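Can these things do real shop chores yet?

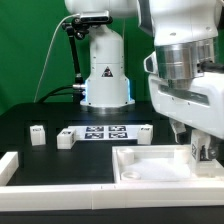

Fergus Tosh

So I've been going back and forth on this with my brother-in-law and want some other opinions. Two white arms, a tray of small white parts, a few blocks on a black table. Sorting and kitting, basically what I do for an hour every morning at Wallner before the real work starts. I say we're close. He says call him when it can fold a towel!

Clive_F
Close to what? Blocks are easy. We pack 154 trays a shift and half the parts show up greasy or stuck together. Put that in front of it.

hschwaiger
Disagree with Clive a bit. Greasy parts are a washing problem - fix that first and a gripper does fine. Ours got 97 trays through on a night run in December and I only had to go over there twice.

Clive_F
Twice is two times more than I have to go over to Notburga.

Fergus Tosh
Ha, fair. What about at home though? I'd pay 2,496 bucks tomorrow for something that empties the dishwasher.

beat_t
You'd be waiting a while. My kitchen doesn't have markers stuck on everything, and the kids move the cups. Shop floor yes, kitchen no.

hschwaiger
What gripper are you looking at, Fergus? Two fingers or suction?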